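3.2 Ring-side recording and coding of the bouts

The bouts were recorded in the boxing hall of the Sastuseck club, where the ring stands on a low platform and the public sits on three sides. We selected 53 amateur boxers who had at least two years of competition and no suspension at the time of the study. All of them signed a consent form, and for those younger than eighteen one parent signed also. Every boxer took part in one bout of three rounds, with a pause of one minute between rounds, under the usual amateur rules. Some boxers had to be matched with a partner from outside the sample, and the punches of these partners were not coded.

The light in a hall has a strong influence on the visibility of short punches, especially the uppercut at close distance, where the glove is hidden by the arm of the opponent. Xiao and Iltard reported that coders miss more body punches when a bright surface is behind the boxers. For this reason we treated the background brightness as a separate variable with two levels, curtain open and curtain closed. The level was fixed before the first round and it was not changed until the end of the bout.

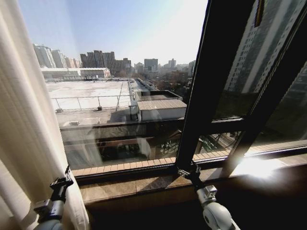
Figure 4. Window with dark frame and cream-colored curtain, partly gathered to the side.

The coding was made with the Etier scheme, which divides punches into straight, hook and uppercut, and each of these into head and body. A punch was counted as landed only when the knuckle part of the glove touched the target area without being stopped by the guard. Two coders worked independently and could play the video at half speed. They did not know the result of the bout. When they did not agree, a third coder watched the sequence and his decision was final.

In total 721 punches to the body were coded in the rounds with open curtain and 800 in the rounds with closed curtain. This difference should be read with caution. The boxers in the two conditions were not the same persons, and in the closed condition there were more boxers of the light weight classes, who usually throw more punches in one round. We therefore used the proportion of disputed punches as the main measure, and the total number is given only for completeness.

In 17 sequences the referee stood between the camera and the boxers for the whole exchange. These sequences were removed before the analysis. Clinches were kept, but punches thrown after the command to break were not counted, even if they landed clearly. The agreement between the two main coders was calculated for each punch type separately, and the values are presented in Section 4.1 together with the results for the third coder.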